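Gencombe Workshop Notes
Home | Reviews | Small Robots | Repairs | Contact

Zosby arm with the Trurneo two-finger gripper: good arm, but the gripper lets go and does not tell you

I bought this set with my own money, 2394 dollars with the gripper and the power supply included, and I have used it on a table for pick and place since November. My first plan was to write a short and happy review. The arm deserves it. Then the gripper started to release objects in the middle of the movement, without error message and without stopping the program, and I had to write a different review.

I will say first what I use it for. The job is simple: take one soft object from the table, lift it, move to the side, put it in a wicker basket. I chose soft objects because they are forgiving, and a small mistake in the position does not break a finger of the gripper. Hard objects I tried only a little, so please do not take my results as valid for them.

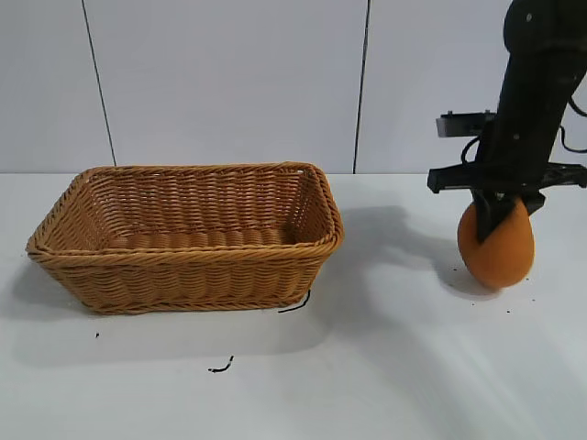

BUILD AND GRIP

The arm itself came well packed and went together in one evening. The screws were all in the bag, which I cannot say of the last kit I had on this table. The joints move quietly. When I send the arm to a saved position it comes back to the same place well enough that I never saw it miss the orange piece because of the arm.

The gripper has two black fingers under a wide crossbar. They close from both sides and the software lets you choose a closing force from the menu. For the orange piece, a low setting is enough to hold it. With a higher setting the fingers press in visibly, so I stayed low. The fingers are narrower at the end, and on a round surface you want to come down far enough that the wider part also touches. If you grip too high, the piece slips upward or turns. This took me some time to learn and the manual has nothing on it.

The cables are my first complaint, although a small one. They run outside of the arm and hang in loops near the wrist. In my first days I had a loop that was too short, and the wrist pulled on it each time it turned. I gave it more length and fixed it again. I mention this because I suspected this cable for a long time when the real trouble began, and it was innocent.

THE FAULT

I ran the pick and place program one Tuesday as a long test, and stopped it after 141 cycles. In this test the gripper released the object in the air 3 times. It was not a slip. A slip you can recognize: the object turns, or slides down slowly between the fingers while they stay closed. In these cases the fingers went soft and the object simply fell. The arm continued its path to the basket, opened the fingers that were already loose, and went back for the next cycle. On the screen the cycle was marked green, "placed".

This last part is the one that worries me. A gripper motor can get warm, and a protection that switches it off is a good idea. But if the motor is switched off, the program must know it. The Zosby controller asks the gripper only "did you receive the command to close?", and the gripper answers yes. It does not ask later if it is still holding. I looked in the log file after the test and found a line with code 130 at the moment of each drop. The code is not in the manual. I wrote to Margaritis, the shop where I bought the set, and after one week they answered that 130 means "torque reduced, temperature". They were polite. They also said that it is "normal behavior", and there I do not agree.
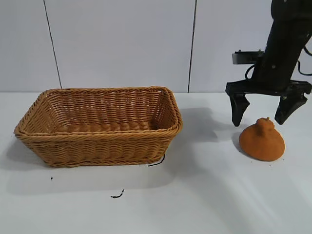 Fingers open over the orange piece, basket empty.

With a soft object on a low table, a drop costs nothing. I think of people who buy the same set and put something heavier in it, or a glass, or who stand close because the screen shows green. There is also the opposite case. After the protection ends, the torque comes back by itself. On one occasion I had paused the program and was reaching in to pick up the piece, and the fingers closed again, with no sound before. They touched my thumb. It was a low force and I had no injury, but since this day I do not put my hand there before I switch off the supply. A pause in the software is not enough with this gripper. I would like to see this sentence printed in large letters on the first page of the manual, and it is on no page.

WHAT I TRIED

I changed the power supply to a stronger one. No difference.

I changed the cable to the gripper, as I wrote before. No difference, and the old one is now back in its place.

I lowered the closing force one more step. This helped, and the drops became rare, but then I had some real slips with the orange piece when the arm moved fast. So I had to make the arm slower also.

I added a wait with open fingers between the cycles. This helped the most. The motor rests and the code does not come so often. It makes the job much slower, of course.

Finally I wrote a small script which reads the log and stops the arm when code 130 appears. It works in my case. It is not a safety device and I do not want anybody to use it as one. The correct repair must come from Trurneo, in the gripper, or from Zosby, in the controller. At this moment each of them says in its support pages to ask the other.

SHOULD YOU BUY IT

For the arm alone, yes. It is accurate, it is quiet, and the software for saving positions is the easiest I have used. For the gripper, I would wait. If you already have it, keep it on light and soft things, leave pauses, and look in the log after a long run even if all the lines on the screen are green.

Arm: 4 of 5
Gripper: 2 of 5
Manual: 1 of 5

Good: repeatable positions, quiet joints, easy software
Bad: gripper releases without alarm, torque returns by itself, code not documented, cables outside

Comments

benchtop_reader: I have the same gripper on another arm and I see this code too. Mine comes mostly when I keep it closed on something for a long time without moving. Did you try shorter holds?

Author: Yes, with shorter holds it is better. My hold is short already, so I think in my test it is the repetition that makes it warm.

old_lathe: The part about the pause is the real story, you should put it at the top. Any tool that can start again by itself needs a switch you can reach. I have one on a cord at the table edge, cuts power to everything.

Author: Thank you, I will buy such a switch. But please note that when the power is cut, the arm of this set sinks down, so keep your hands away from under it too.

guest: does the script work on the older controller

Author: I do not have the older one, so I can not say. If its log shows the same code then it should.

Contact | Privacy | © Gencombe Workshop Notes | Back to top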